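Chapter 4
Surfaces That Repeat: Pattern in the Everyday Room

Look at the nearest curtain, floor tile or sofa cushion. Chances are good that some small piece of it happens again a little farther along, and again after that. Once you start spotting these repeats you won't be able to stop, and I hope you don't! Pattern is one of the oldest jobs a designer can have, and it is still one of the most fun.

In Chapter 3 we worked with single motifs: a leaf, a shell, a curl of smoke. Now we put them to work. A motif that looks lovely by itself can turn into stripes, holes or odd diagonal tracks as soon as it covers a whole wall, and the skill you will practice in this chapter is seeing that coming while your design is still on a sheet of paper.

Key words for this chapter: repeat, straight match, half drop, ground, scale, tossed layout, directional pattern.

A repeat is the smallest block of a design that can be copied over and over to fill a surface. In a straight match, each block sits level with its neighbor. In a half drop, every second column slides down by half the height of the block, so the eye travels on a slant. The half drop hides its own machinery very well, and wallpaper makers love it for that reason. The old Bidell pattern books, which you will meet in Section 4.2, use it on page after page — 113 papers in the first volume, and hardly a straight match among them.
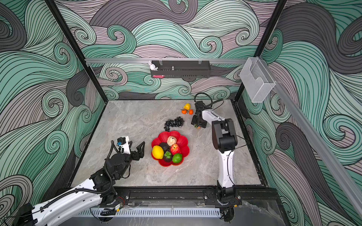
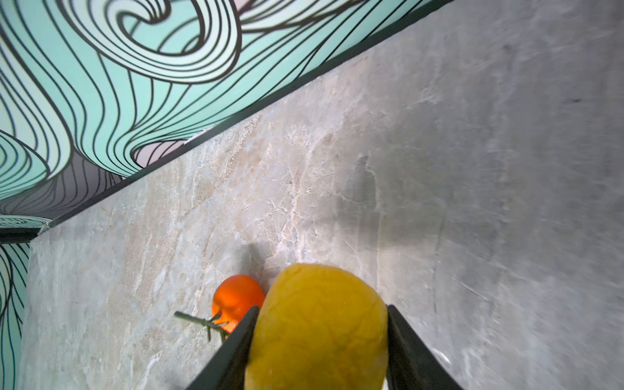

Flowing patterns ask more of the designer than spots or checks do, and they give more back. A curve that runs off the right side of the block has to come in again on the left at the same height, the same thickness and the same angle, or the join will show from across the room. Color can help you. Take the swirling wallpaper around the marbled tabletop, with its bands of teal green, pale mint, dusty mauve and dark charcoal: the fine black lines inside every band tie the colors together, so the eye follows the spirals instead of hunting for the edges of the block. Try covering one of the four colors with your thumb in a sketch of your own and see how much the movement slows down.

Scale comes next. When Anderson Lopes papered the stairwell of the Evangelista, a small hotel with 17 rooms, he drew his fern motif at three sizes and taped each one up for a week. The middle size had looked perfect on his desk. On the stairs it turned to fuzz! The largest, which he had nearly thrown out, was the one that went up, and guests still stop on the landing to look at it. We will come back to his drawings in Section 4.4.

Before you read on, try this warm-up. You need a square of plain paper, a soft pencil, scissors and tape.

1. Draw a loose shape in the middle of the square. Keep it away from the edges.
2. Cut the square in half from top to bottom and swap the two halves. Tape them together.
3. Cut again from side to side, swap, and tape.
4. Fill the empty space in the middle with more drawing.

You now have a block that will repeat in every direction. Make four photocopies and push them together on the table. Do you see a gap you didn't plan? A line that runs uphill? Mark it in red and keep the sheet — you will fix it in Section 4.3, after we have looked at how the Mestau block printers handled the same trouble.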